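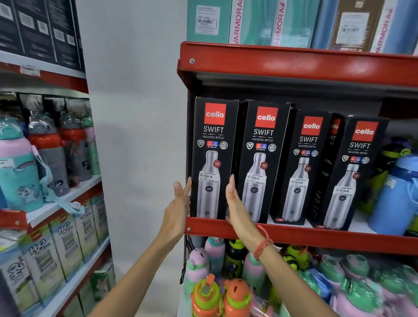
Rencombe shelf handling project
Progress report to the Denside Fund
Wed 12 November

Dear Sylvie,

You asked me to keep this one short and to leave out the charts, so I've left out the charts. I can't promise much on the other front!

When I last wrote, in July, we had plenty of driving and not a lot to show for it. The plan then was to teach the arm to tidy a shop shelf by steering it through the job with the hand controllers, over and over, until the software had seen enough to have a go on its own. We've carried on with that, but the big change since the summer is that we now also record people doing the same job with their bare hands, wearing a camera on the head. It's so much quicker. A person can pull a box forward, turn it square and move on while our best driver is still lining up the wrist.

So, the numbers, as that's what the trustees will want first. We have 2635 usable clips in total. Of those, 1312 are bare-hand clips and the rest were driven by remote control in the workshop at Rencombe. We promised you 2000 by the end of the year, so we're over the line with some weeks in hand, and I'm rather pleased about that (I was sure we'd be writing to you for an extension).

The bare-hand clips are from proper shops with proper stock, and I'd like to say a bit about why that has been worth the bother. In the workshop we built a nice tidy rack with identical cartons on it, all the same height, all with a finger's gap between them. Real shelves are a good deal meaner than that. You get five bottle boxes standing on a slant with one tucked in behind, and a crowd of children's bottles with straps and odd-shaped lids pushing in from the side. To get hold of a box you press a palm flat on one side and curl your fingers round the far edge, and we do it without thinking. We'd never once driven the arm that way. We had been going in from the front with a pinch grip and then wondering why the neighbours came along for the ride. 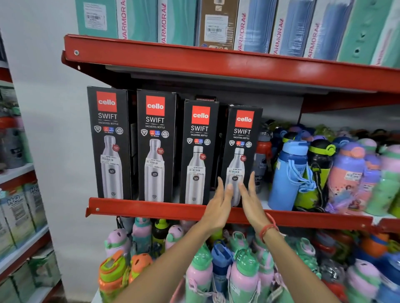

Once we'd watched a few dozen of these back to back, we changed how we drive. Both grippers now come in low, angled towards each other, and the driver waits until both are touching before lifting anything. It feels horribly slow the first morning and then it's fine. We wrote it up as a one-page sheet for new drivers and taped it to the desk, where it's already got tea on it.

The bit that isn't going so well is joining the two kinds of clip together. A hand has five fingers and gives a little when it meets a box, and our grippers have two stiff pads and don't. The Rajput software, which we use to turn hand movements into arm movements, copes nicely with reaching and quite nicely with turning a box to face front. It gets in a muddle when the fingers disappear behind what they're holding, and in a shop that happens all the time. At the moment we go through those clips by eye and fix the worst ones by hand. I've been doing a lot of this in the evenings with the radio on, and I'd really like to stop.

We've got two ideas. One is to ask our recording people to spread their fingers a touch before they close them, so the software gets a decent look first. They don't mind, although they do forget when they get into the swing of it. The other is to fit softer pads to the grippers. Boltmont have quoted us £880 for a set for both arms, and that would come out of the equipment line, where we've still got room. I'd like your say-so before I order, please, because it wasn't in the original list.

On people: we now have four trained drivers, up from two, and the newer pair are better than me. I'd put that down to video games but they both deny it. Everyone who records in a shop has signed the consent form you sent over, and we ask them to look at the shelf and keep their eyes off other customers. Any clip with a stranger's face in it gets deleted the same day.

Next up is a proper test. We want the arm to face up one mixed shelf with nobody on the controllers, first in the workshop and then, if it behaves, in a shop after closing. I'd hoped to have had a first try by now, but a cable in the left arm went and we lost about nine days waiting for the new one. It's in, it works, and the workshop shelf is being rebuilt with everything on a slant.

If you or any of the trustees fancy a turn at driving, do come over to Rencombe. Allow a whole afternoon, and wear something with sleeves you can push up. Sylvie Poirier gets first go, obviously, if she can spare the time from reading reports like mine.

Could you let me know about the pads by the end of next week? The quote runs out soon after that.

All the best from everyone in the workshop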